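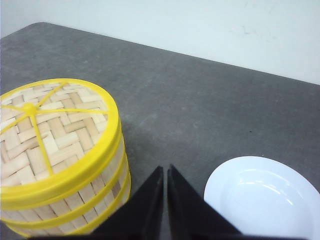 What does the steamer set consist of?

Three tiers and a lid, all bamboo, held together with yellow plastic bands. The lid is woven and has yellow ribs across the top, in case you lose it in a dark cupboard.

Nultico Steamer Notes
README, last touched in April

Kimutai Sang keeps these notes for anyone who borrows the steamer, which is everyone at dumpling time. There are 24 entries, of which 11 concern stuck buns.

Contents
tiers.txt: stacking order and who disputes it
lid.txt: lifting, tilting, swearing
times.csv: 41 rows of steaming times, in minutes
liners.txt: cabbage versus paper, unresolved
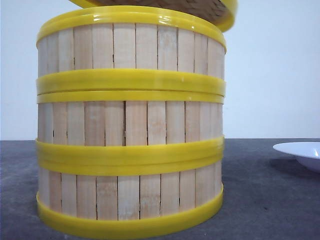
Fig. 2. Bamboo steamer, three tiers, lid tilted back.

Usage
Line each tier before loading. Buns swell, so leave gaps. Tip the lid away from you, unless you enjoy a facial. Wash in plain water and dry the tiers separately before restacking.

Known issues
Times were recorded on the Okoth stove, whose lowest setting is fairly optimistic. Rows marked "Cuder" use his watch and run 4 minutes long. The colour column means the colour of the buns.

Licence
Copy what you like. Return the lid.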